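Desk tidying: the questions I get asked most

Why do you keep flowers on a work desk?

Because I like looking at them! I've tried the bare desk thing and lasted until April. Now it's a white vase with pale blue and white flowers, a little framed print of bare trees and a pen holder, and I'm much happier sitting down to do the bills. 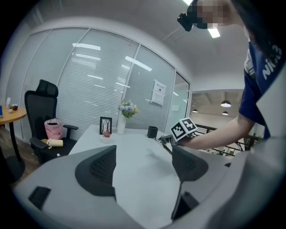
Adoración Cordero reckons a vase belongs on the windowsill and that anything taller than a coffee mug will get knocked over by lunch. Fair enough, Adoración, but my windowsill at Dundton is 2 cm deep (I measured).

Where do I start if the desk is a total mess?

Take everything off, wipe it down, then put back only what you used this month. I had 23 pens. I kept the ones that worked.

Do I need to buy organisers?

Nope. I spent $50 on a Kullden drawer set and it's now full of batteries and takeaway menus.

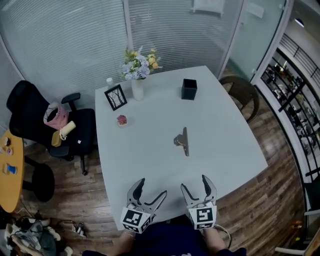 Small stuff is what gets me every time, the odds and ends that never had a home to begin with. I'll clear a whole table and there's still something like that binder clip sitting in the middle, with a perfectly good black container over on the right side. Pop it in as you walk past, don't save it for later.

What about the chair?

Ah, the chair. Mine collects bags, cushions, the lot. I empty it before bed, most nights anyway.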